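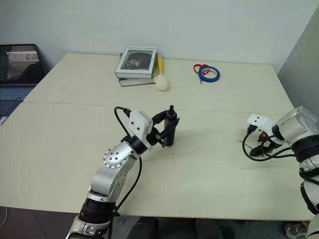
Two books at the back of the table, Wednesday.

31 Jul 2024

Slept badly, up at six. Barometer steady, no wind. Finished the second proof of the Panside bread notes before breakfast and found the hydration figure wrong again on the rye page. Corrected it in pencil.

Today's bake: 373 g strong flour, 130 g starter from the Kiss jar, salt as usual. The starter had doubled by mid-morning, later than it managed earlier in July. I suspect the flour. The new bag is from Sinen and takes up water more slowly than the last one. Left the dough to rest an extra half hour before the first fold and it handled better after that. Second fold was slack at the edges but held.

Barnabás Tóth phoned at noon about the oven thermostat. He thinks the sensor reads low at the top of the range. I put the spare thermometer on the middle shelf and logged both readings through one full heating cycle. The gap widens as the oven gets hotter — no gap to speak of at the bottom end. He wants the log by Friday. Part number still to be found.
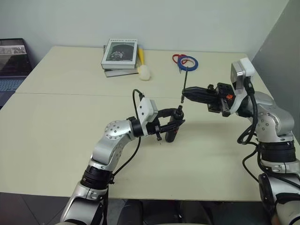
The table, with the seam between its two panels.

Loaf out at four. Crust good, base a little pale, one large hole under the top crust where I shaped it too loosely. Crumb otherwise even. Will move the shelf down one slot next time and leave everything else alone, or the result will tell me nothing.

Read a chapter of the Jillusine manual on steam after supper. Dull, but the table of venting times is useful and I copied it out. Must buy salt. Starter fed at nine and put in the fridge.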